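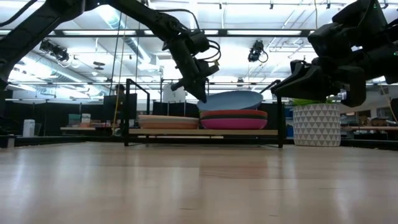
Plates on a small rack: what works on my table

I live in a small apartment with one wall of cabinets, and most of them are full of things I do not use every week. So the plates of every day live outside, on or near the table. For a long time I thought it looks untidy. Now I think it is only untidy when the plates have no fixed place.

A low rack with a black metal frame and a flat wooden shelf is enough for a small household. Mine is from Stedell and I paid for it in July, in the sale. I will write down what I learned with it, maybe it is useful for somebody who also has more plates than doors.

Before you buy the rack

Measure your biggest plate first, then the shelf. I did it the other way and my first rack went to my sister. Leave two fingers of free space at each side, because you will put plates down in a hurry and the rim will hit the upright.

Look at the feet also. If they are bare metal, glue small felt pads under them. A wooden tabletop takes scratches very easily and you see them best in the evening, when the lamp is on.

A flat wooden shelf does not drain. This is the main mistake people make with this kind of rack. The plates must be dry before they go there, otherwise you get gray rings in the wood. I dry with a cotton towel and then let the plates stand in the sink basket for 11 minutes, which is the time of my coffee and the radio news.

How to stack

Put the plates of the same size together and do not mix sizes only to win space. A big plate on a small one moves when you touch the table. If you have colored plates, like coral, pink and peach, you can give one color to each person. My children stopped to argue about it in the first week.

I keep low stacks on the rack, two plates or so, and a shallow one can lie alone beside them. When we are more than four at dinner, I take the rest from the cabinet and they go back there the same night.

Plastic plates need a little more care than people think. Do not use the green side of the sponge, it makes the surface dull and after that tomato sauce stays in it. For orange stains I make a paste with baking soda and water, leave it on while I clean the stove, and rinse with warm water. Check under the plate if it may go in the dishwasher - if there is no sign, wash it by hand.

A second stack on the table

Some plates I put directly on the table before the meal, in one stack, and everybody takes his own. It saves walking. Choose one corner and always the same one, far enough from the edge that a sleeve does not catch it. 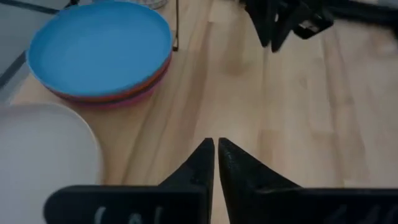

Stacked plates on the light wood, with the sky blue one on top.

Care for the wood

Wipe the table along the grain, never in circles, with a cloth that is almost dry. Crumbs like to sit in the lines between the strips, and a soft old toothbrush takes them out.

The shelf of the rack gets a thin coat of food-safe oil 2 times in a year. Rub it in, wait, take off what is too much. Do it in the evening and put the plates back in the morning.

Gisela Medina
8 January 2025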